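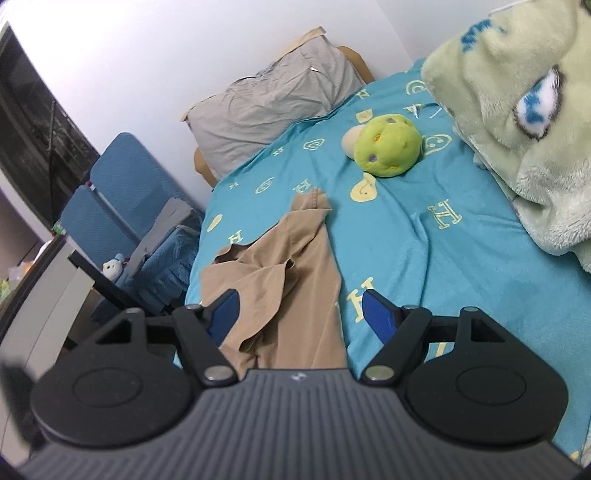
Open Day Walk-Through – Bedroom Station, Milevholm House

Checked by: Meriem Ait Ali
Second pair of eyes: Essam Badawi
Day: Wednesday, before doors at 5

1. Floor tape marking the visitor line
OK. I pressed the corners down again, as small shoes do love to pick at them.

2. Gripper finger pads clean and firmly seated
OK. Both blue pads wiped with a damp cloth and given a good tug. Please do this again at the halfway break – it takes no time at all.

3. Pivot pins and linkages
OK. No play that I could feel on either side. Essam would like the left side looked at after the weekend all the same, and I'm happy to go along with him.

4. Bed set for the folding demonstration
OK. Brown garment on the teal sheet, green plush toy up toward the pillow. Keep the toy there, please, however tempting it is to hand it round!

5. Fluffy green blanket
Comment. Lovely thing, but the lower folds are shaggy, so keep the jaws well away from it.

6. Visitors trying the hand-held gripper
OK, one at a time, with a host beside them. Long sleeves rolled up, lanyards off. Spare lanyard hooks are in the Torkska box, number 294.

7. Cables and trip hazards
Not passed yet. The extension lead by the door still needs a cover. Essam is fetching one from Room 550.

8. Handout sheets from Ornarell
Received, and very nicely printed. Stack them by the exit.

Item 7 to be signed off by Essam before the first group comes up.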